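About Us

Hi, I'm Setareh Fallahi, and welcome to Terkitz! We're a small salon and dressing-room studio in Holtwood, up one flight of stairs over the old Shojaei bakery (the sign is still up and we're never taking it down). People come to us to get their hair done and get into their clothes for weddings, graduations, big birthdays and, once, a very fancy dog show.

I started this with my uncle Esmaeil in April, five years before I could afford to put in decent lighting. He did the carpentry and I did the hair. Most of our first clients were bridesmaids from Grostness who had heard about us from Fatemeh Farahani, and then she came to work here, so that worked out pretty well for everybody.

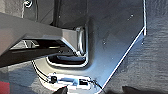

My own training was 18 months at a beauty school, and what I remember most is Hina Bangash telling us that a stylist who can't look after her station has no business looking after anyone's head. She was strict! But I picked up her habits, and cords and outlets are a big one. Somebody always ends up on the floor hunting for a place to plug in, so I like plugs and connections out in plain sight, like those two black connectors side by side on their plate at the foot of the blue-gray metal panel. Tools get unplugged at the end of every appointment, they cool down on the stone shelf, and then they get put away. Rhodri Price does the closing check on weekdays and he will text you if you forget.

The other thing people ask about is the wardrobes. We let you bring your outfit in the day before and leave it on a hanger with us, so the creases drop out and you aren't driving over with a dress across your knees. You get dressed here, hair first or dress first depending on the neckline (button-up tops can wait, anything that goes over the head can't). 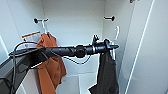 Black curling iron, orange outfit, white wardrobe.

A regular appointment runs 90 minutes. If you have very long or very thick hair, tell us when you book and we'll give you more room. Our oldest client so far was 82 and wanted big loose waves for her granddaughter's wedding, and she sat for nearly the whole morning telling Fatemeh how to do it. She was right about the part on the left, too.

We don't do color or perms, and we don't sell products. Parking is behind the building, and the stairs have a rail on both sides. If stairs are a problem, call us and we'll come to you anywhere in Holtwood or Grostness.

Come see us!
Setareh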